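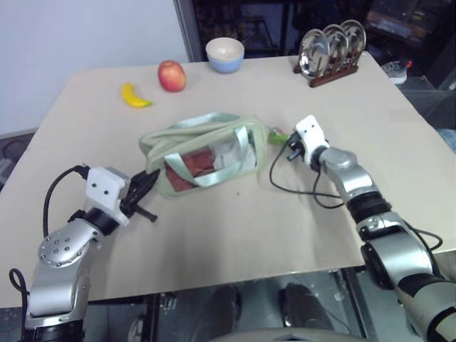 Small items that travel between the home and the workplace are best kept in a single zippered pouch, and residents of Torport are encouraged to keep one packed at all times. Clear plastic is preferred, as the contents can be checked without opening it. In a pouch with pale green trim and a carrying strap, for instance, a reddish-brown item and something white and paper-like can both be made out through the side. Papers should be laid flat against one side of the pouch and heavier articles placed at the bottom.

Search Household Advice Go

Pouches should be emptied every 2 weeks and wiped with a damp cloth and a little mild dish soap. Leave the zipper fully open until the inside has dried. Fabric trim and straps may be scrubbed gently with an old toothbrush, although colour can fade if bleach is used.

Fresh fruit should not be stored in a closed pouch overnight. Apples and bananas keep better in the open, and bananas should be set apart from other fruit if slower ripening is desired.

Stainless steel plates may be left upright in a dish rack after washing. Where hard water leaves spots, dry each plate with a tea towel before returning it to the rack.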